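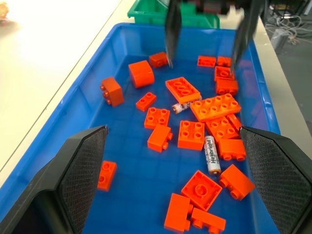
Conall Mac Carthaigh wrote back after the last report to ask whether a brick is still a brick if it has spent two years in a drawer with the batteries, and whether Delgate was now paying for the drawer. He also wanted the figures nearer the top. They are in the next paragraph, which is as near as I could get them.

Ambaye Toy Library, second progress report to Delgate

Bricks received so far: 3565. Bricks sorted by color: all of them. Bricks sorted by shape: over half. Families borrowing: 100, a number so round that I checked it twice and then rang one of them to make sure they existed. Boxes returned with something in them that we did not lend: 13. We have kept a hairbrush, a door key and a very good torch, and would like to hear from the owners of any of these, less urgently in the case of the torch.

Color was the easy part. Our application said it would take until June and it did, mostly thanks to the Liltex donation, which arrived in feed sacks and had clearly been packed by someone with a shovel. Orange came out as the largest single color, for reasons best known to the people who bought bricks at Liltex. Reds faded by the sun are being treated as red. There was a discussion.
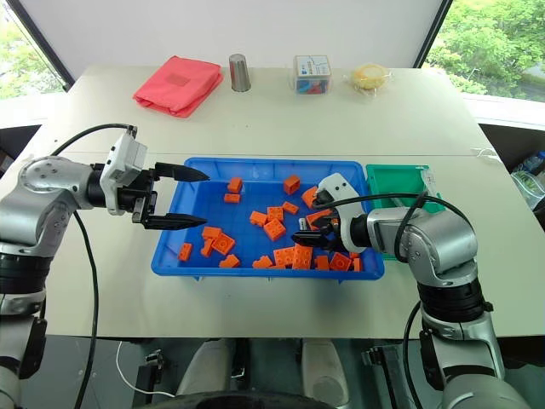

Shape is slower, and I would ask you to read the timetable in that light. The application described four kinds of brick, which was optimistic. We had been tipping each batch into a deep crate and digging, and the small stuff always went to the bottom and stayed there. The flat blue tray on the white table is a great improvement: orange shows up against it from across the room, and even the little single-stud pieces have nowhere much to hide. Batteries come out first and go to the recycling point at Dremau, who have stopped asking. Then the plates, then the big eight-stud bricks, then everything else, usually after tea.
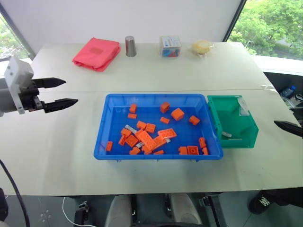
Caoimhe Lenihan

Spending is on budget apart from trays, where we are over by the price of one tray. The cups line is under, so I have moved a little across and hope that is allowed. Please tell me if there is a form.

Still to do before the next payment: finish shapes, wash the returned boxes, and print labels that survive being peeled at by a four-year-old. The clear boxes with lids are doing well because people can see what they are borrowing. The drawstring bags we paid extra for are not doing well, and I would like to stop buying them. The wheels have not been started. They are in a bucket under the stairs, with the lid on.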